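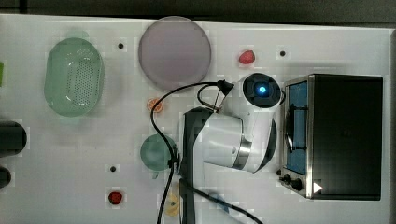 Collecting Demonstrations for the Ivell Kitchen Tasks
Speaker notes, Lellent Workshop on Robot Learning, Sunday session
Presented on behalf of the Inis manipulation group

Opening

Good morning. On behalf of the Inis group, I would like to thank the workshop for the invitation. The talk concerns how our examples are gathered. Questions about the model itself are better held for the panel, where our colleagues from the Boutros group will also be present.

The Ivell set is a collection of tabletop demonstrations using kitchen items and toy food. At present it holds 400 accepted episodes across 19 tasks. Each episode consists of one instruction, one attempt by the operator, and the recordings from all views. An episode ends when the operator presses stop, whether or not the task was completed.

(Pause. Ask whether the back rows can hear.)

Choosing the objects

The objects were selected for their range of shapes and handles. A round plate can be approached from any side. A mug has one side that is much easier to grip than the others. A colander is large and open, and an operator has to decide early whether to take it by the rim or by a handle.

The colander also receives several names from our annotators, including strainer, basket and bowl. We keep all of these in the instructions. A system that is trained on one name only will do poorly when a visitor uses another.

Items unrelated to the instruction remain on the table. For a bottle task, the spatula, the pot, the mug and the fruit all stay in place. The operator is asked to work among them and to avoid moving them where possible.
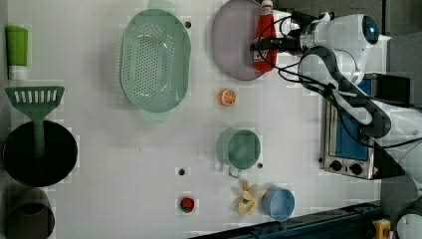

The bottle task

The written instruction is "pick up the ketchup bottle." Please stress to the audience that the instruction says nothing about where on the bottle to grip. We left that open on purpose, and the operators vary.

We divide each episode into approach, contact, hold and release. The approach is the longest part in most recordings, and it is also the part our first annotation guide described least well. Labels for the start of contact differed between annotators until the guide was rewritten in January. The current rule is that contact begins when the fingers first touch the object, even if they open again afterward.

Episodes in which the fingers close on nothing are kept and marked as missed. They are stored apart from the accepted episodes and can be requested separately.

(If time is short, skip the next paragraph.)

Each operator completes a practice period of 70 attempts before any recording is added to the set. Practice attempts are deleted at the end of the week. Operators may ask for more practice without giving a reason, and several have done so.

Small objects

Toy food presents a different problem from bottles and plates. A small round piece leaves little room for error, and the fingers may hide much of it from an overhead view once it is held. In such cases the annotator is instructed to consult a second view before entering a label. If the object still cannot be named with confidence, the entry reads "small round food item." We prefer a broad label to a wrong one.
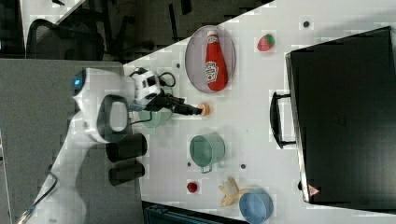
Section reading time: 2 minutes

The position of the base is part of the record. We collect with the arm entering from different sides of the table, and a layout that is simple from one side can be awkward from another. Cups are a good case, as the handle may face toward the arm or well away from it.

Larger items on the table are listed in the layout sheet in the same way as the toy food. An object that takes up space limits the paths available to the arm, and anyone using the data should be able to find out that it was there.

Layouts are changed between blocks of episodes. Within a block, objects are put back near their starting places by hand, without a template. Small differences in position are therefore present throughout the set, and we consider them useful.

What the annotator sees

The next slide is suited to a short discussion of timing. The gripper is over the bottle, and the bottle is lying on the plate. From a single still, an annotator cannot say whether the fingers are on their way down or on their way up. Labels are for this reason never assigned from stills. The annotator must play the recording through the moment in question and then mark the phase. 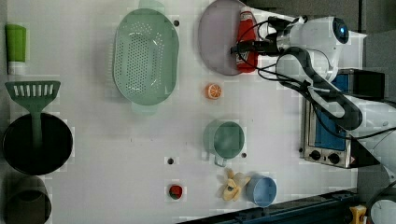
Access and requests

The accepted episodes are available to member groups on written request to the Inis data office. Requests should state the tasks required, the views required and the intended use. The layout sheets and the annotation guide are supplied with every copy.

Corrections to labels are welcome from any user of the set. Please give the episode number and the phase concerned. Corrections are reviewed each Sunday and entered in the next release.

(Leave the contact slide up during questions. Hand over to the Boutros group for the panel.)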